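Notebook, Gaete demo bench
November, entry after the open day

Doors opened at 9:00. Had the Kevix kitchen sim up on the big monitor by then, second machine as backup. Clolteck sent two people, Prirport sent one. The rest were walk-ins and students.

Ran the sink task all morning. Reset between groups took 90 seconds, too long with people standing there. Vicente cut it to 20 by skipping the full reload and only resetting arm pose and objects. Keep that script, it's in the demo folder.

Stopped the run with the arm over the counter and the gripper end down in the basin, and used that to talk through clearance to the sink walls and the faucet. Most of the questions came at this point.
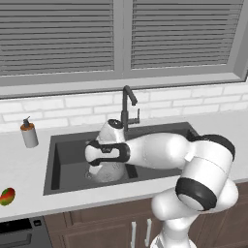
Settimio Russo asked whether we trust the contact numbers enough to move to hardware, and said he would want to see the same reach repeated with the sink shifted before he believed any of it. Fair. We have 499 logged runs and the sink position is fixed in all of them.

To do:
- randomize sink position, start with 6 offsets
- log minimum distance to faucet per run
- ask Vicente Urrutia if the short reset leaves joint velocities at zero
- longer cable for the monitor

Shut down at 4:30. Backup machine never used.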